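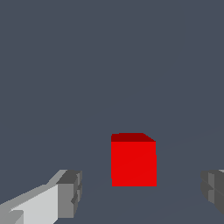

Jolien Van Damme
Last updated: Oct 26, 2020

# Nakgate wound culture set

Bacterial culture results from foot wounds in adults seen at the Erkitz and Prollton clinics. Each row is one isolate. A patient can have more than one row.

## Contents

- `isolates.csv`: 611 rows, one per isolate
- `patients.csv`: 321 rows, age band, sex, diabetes status
- `drugs.csv`: the 9 antibiotics tested, with short codes

Join the first two tables on `pid`. Results are coded S, I or R. A blank means the drug was not tested, so do not read it as S.

## Known problems

Prollton changed its swab form in August. Wound depth is missing for most rows entered before that. Repeat isolates of the same species taken within 30 days were dropped, keeping the first.

Species names were typed by hand at Erkitz and cleaned with the Kramer script in `tools/`. Some spellings may still be off.

## Use

Research and teaching only. The set is too small to guide treatment. Report errors through the issue tracker and include the `pid` and row number.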